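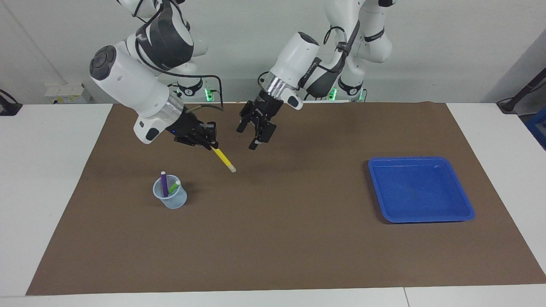 *The two-arm station at the Dodville laboratory, with a yellow marker held in the right gripper.*

**Motion planner update released to all stations**

The Software Group has released a new version of the Lesance motion planner for the two-arm stations at Dodville. Both arms are now planned together in a single request. Under the earlier version, the second arm was planned only after the first had been given its path, and long waits were common when the two worked over the same part of the table.

The release was checked against 3322 recorded planning requests. Of these, 31 ended without a valid path and have been passed to Ilse Brouwer for review. The limit on search steps remains at 2000 and may be changed in the station settings file.

Staff who keep their own task scripts should replace calls to the old single-arm planner before the end of July. Scripts written for the Lundberg toolkit need no changes. Questions about the release should be sent to the Software Group through the usual request form.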